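Pludemholm bench notes
Thread

Putting our April service on the two-arm desk cell in one thread. We call the cell Garba, after the first job it ran. I do this work with the arms powered down unless I say otherwise.

Why now: the right gripper had started closing late. It still picked things up, but the Lernow log showed it missing its close time more often each week. Out of the last 1,000 closes before I stopped it, 990 were on time. For us that's low enough to open a ticket.

First job was the log, before any tools came out. I copied it off the controller and sorted the late closes by wrist angle. Nearly all of them came with the wrist rolled past the halfway mark. That points at a cable or a joint. If the motor was tired I'd expect late closes at every angle.

Then I walked both arms through their slow check over a full desk. I don't clear it for this one. The normal work is reaching in among things, and I want to see the clearances the arms will have on a normal day. 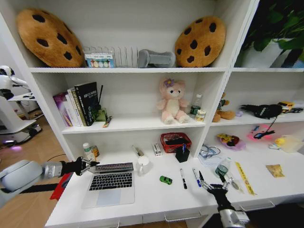 Slow check runs one arm at a time at the lowest speed, with my hand on the stop. I watch the wrist more than the fingers, and I listen. The left arm is the one I worry about for clearance, as it comes in right over the top edge of the open laptop, so I set its lowest height there first and saved that before doing anything on the right. The right one gets tested on small things, and the blue marker is a good target. A marker is thin enough that a late close shows up right away.

Left arm passed. Right arm did the same thing the log said it would. Past halfway on the roll, there was a short pause and then the close.

Power off, wait for the joint lights to go out, tag on the switch. Then I pulled the wrist cover on the right arm. The cable had a flat spot where it goes around the inside of the joint. The jacket wasn't cut. It had been pinched by a clip set one notch too tight, and I'm fairly sure I set that clip myself last fall.

New cable from Estisus, same length as the old one. I left more slack in the loop this time and moved the clip back a notch. Before the cover went on I rolled the wrist by hand all the way in both directions and watched the loop. It should move without touching the cover.

While the cover was off I did the finger linkages. Check each pivot for side play, wipe the old grease off, put a very small amount back. Too much grease picks up lint, and we have a lot of lint in here from the soft toys.

Linkage screws next. Mark each one with a paint pen first so you can tell later if it moved. One on the right gripper took almost a quarter turn before it felt snug. I wrote that down and will look at it again next month.

Fingertip pads: wipe with a damp cloth, let them dry, look at the inside face for a shiny patch. Shiny means it's slipping on things. Swap pads in pairs even if only one is worn, or the grip pulls to one side.

Desk height was off too. Our sheet says 70 cm and I measured 68 at the front edge. I don't know how long it's been that way. I changed the sheet and the Lernow config to match the desk and left the desk alone, then taught the home positions again for both arms.

After any height change I do a reach at mug height before going back to flat things like markers and rulers. A tall object forgives a small error. Go in slowly, fingers open wide, stop short, and look at the gap on each side. If the gaps aren't even, fix the wrist offset and do it again.

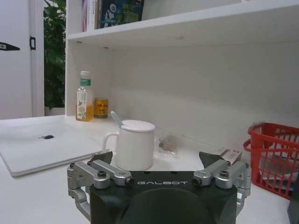
One reply asked why I don't put the wrist camera calibration ahead of the new home positions, seeing that the camera is what guides the last bit of the reach. Fair question. On this cell the calibration routine starts from home, so if home is wrong the routine starts in the wrong place and I end up doing it twice. I've tried it the other way around and lost an afternoon.

Camera calibration itself: clean the lens, same lights you use for normal work, blinds down. Save the old file under another name before you write the new one. I've needed the old one more than once.

Last thing is the long run. I set the right arm to open and close at every wrist angle and left it going over lunch, with the fingers empty. No late closes in the log when I got back. I'll let it do normal work for a week before I close the ticket.

Things still open: the linkage screw that moved, a spare cable for the left arm, and a printed label on the wrist clip that says which notch to use. The spare is on order.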